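Home | Stories | Archive | About | Contact

The Good Plates

My aunt left me the house at Modasstead and, with it, the picnic set. She had bought it for a party of 45. Going by the guest book, 43 came, and she never forgave the other two.

I laid it all out to decide what to keep. Plastic doesn't chip, fade into charm or get dropped by a careless cousin. It waits. The pink plate alone could have held a ham and the grievances of everyone eating it.

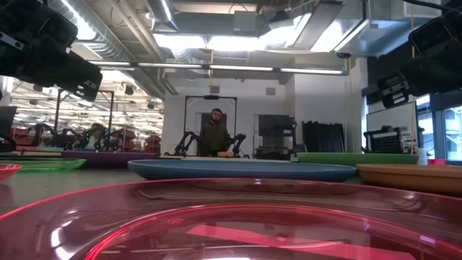
What do you do with plates you can't stand and can't throw out?

You lend them to the neighbours and forget to ask for them back.

The neighbours at Kesden Street were wise to this. They had their own aunts. They offered me a fondue pot in exchange, so I went home and closed the gate.

In March I threw a party. I set out every colour, the purple tray beside the green, and put sausage rolls on the blue oval. Everybody said how cheerful it looked. Two people didn't turn up, and I wrote their names in the back of the guest book, under hers.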